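Keeping the people you hire: the first year after an executive search
Speaker notes, 3 March 2026
Bevari Executive Search, client briefing

Opening (keep to two minutes)

Good morning, and thank you for coming. Our firm is usually judged on the day a contract is signed. I would like to speak this morning about the twelve months that follow, when a good appointment can still be lost.

Pause. Ask who in the room has replaced a senior manager within a year of hiring. Allow time for hands.

Part one: what we reviewed

Last year we went back over 255 senior placements made by our offices. Of these, 53 had ended before the first anniversary. We spoke with the client in every case and, where we could, with the person who left.

Pay was seldom the main complaint. Most of those who left told us that the job they were doing was different from the job described to them at interview. Reporting lines had moved, or a budget had been cut between the offer and the start date. 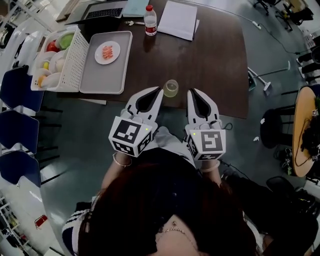 Clients gave a different account. They spoke of a slow start, and of a new manager who did not ask for help. In many of these cases no one had set a date for a first formal review.

Do not name clients here. If asked about sectors, refer to the printed handout, page three.

Part two: the Drulico appointment

Drulico has agreed that we may discuss this one. The company hired a head of operations in July and wrote down, before the offer went out, what the person would be free to decide alone. The list ran to a single page. Both sides signed it.

At the first review, two items on that page had to be changed. The conversation took less than an hour. The manager is still in the post and has since hired her own deputy.

Mention that Shirima now uses a similar page for all plant managers. Skip this if we are running late.
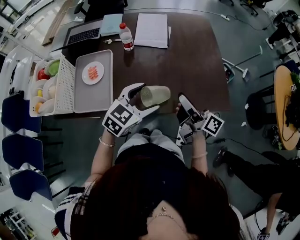

Verena Gasser
Director, Client Services, Bevari Executive Search

Part three: what we ask of clients

We now ask every client to name one person, outside the reporting line, whom the new manager may call during the first six months. We also ask that the first review be held after 21 working days and that it be placed in the calendar before the start date.

Our own consultants call both parties at the end of the second month. Notes from these calls are shared only with the consent of the person concerned. Please read this sentence as written, as legal has approved the wording.

Questions

Expect a question on cost. The follow-up calls are included in the standard fee. Coaching is billed separately and is arranged through Stultarov.

Expect a question on internal promotions. Birsen Karabulut will take it, as her team runs that service. Handouts are on the table by the door, and the sign-up sheet for individual meetings closes at noon.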